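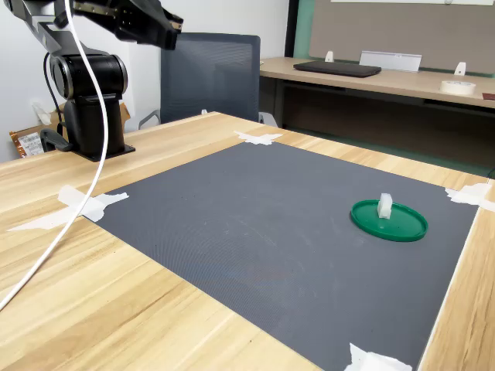 Photo: Eun-seong Yeo / Lukgate Robotics Club

Lukgate Tabletop Arm Kit – Club Loan Set

Status: 1 set on loan, 1 set available
Sign out with: Adebayo Igwe
Loan length: 3 weeks, renew once if no one's waiting
Value for the insurance form: $1,262 per set

What it is
The arm kit we use for the pick and place class and for the Wimthorpe Cup. Desk size arm on a bolt-down base, gripper, controller, power supply, mat, practice parts. Goes on any solid table. Not a folding table please, we tried it, the whole thing walks.

In the box
Arm on mounting plate
Gripper, fitted (leave it fitted)
Controller and power brick
White cable, black cable – both labeled at the plug end
Dark gray work mat
Green lid, the standard target
White block, standard part
Bolts, hex keys, spare finger pads
Roll of masking tape
Printed task sheets, Dollevholm set

Missing something? Tell Adebayo BEFORE you take it home, otherwise it goes on your name.

Setup
Plate down first, then arm, then cables. Route the white cable out to the left with plenty of slack. If it's tight the shoulder pulls on it at full reach and you get a fault on joint 2. Tape the mat at all four corners. Crossed strips hold better then one long one. Press the tape flat or the gripper finds the edge, ask Domingo.

Home the arm with nothing under it. Hand on the stop button. Every time, also when you're only testing one line of code.

The mat and lid task
This is task 1 in the Dollevholm set and the one most teams start on. Block starts standing on the lid, lid anywhere on the mat within reach. Pick the block, hold it clear, put it back on the lid standing up. Knocked over doesn't count. Pushing the lid off the mat doesn't count either. 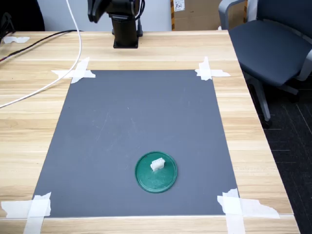
Judges move the lid between runs so don't hard code the position. Aroha Tomoana's team did that last October and had a perfect morning and then a zero in the afternoon. Teach a few points across the mat and interpolate, or use the vision add-on (separate loan, see the camera page).

Block is narrow so go in slow. Speed setting 286 is what Geum-ok Jang has in her starter code and it's a good place to begin. Over 600 you will be chasing the block across the room.

Starter code
On the club drive in the folder called Um. Yes that's the name of it. Three programs: home, teach points, pick and return. Copy them, don't edit the originals. Comments are mostly Geum-ok's, a few are in Korean, Eun-seong is translating them when there's time.

Known problems
Finger pads wear smooth, block slips out. Swap them, spares in the small bag.
Controller drops connection if the laptop sleeps. Turn sleep off.
Mats get scuffed in the middle. Fine for practice, the arm doesn't care, but competition mats stay in the cupboard untill the cup.
Set B gripper closes slightly off center, to the left. Offset is written on the lid of the case.

Returning it
Arm folded to the park position, cables coiled loose – no tight wraps around the base. Peel the tape off the mat and off the table, all of it. Block and lid in the small bag with the finger pads. Bring it back during club hours and get it checked in by Adebayo or Domingo Retamal, don't just leave it outside the door.

Who can borrow
Paid up members who've done the arm safety session. School teams need one adult to sign. Two sets total so cup teams get first pick in the three weeks before the event.

Page updated January 21, 2018. Old task sheets with the two-lid version are out of date, bin them.

Related: Vision add-on loan / Wimthorpe Cup rules / Safety session sign-up / Spare parts list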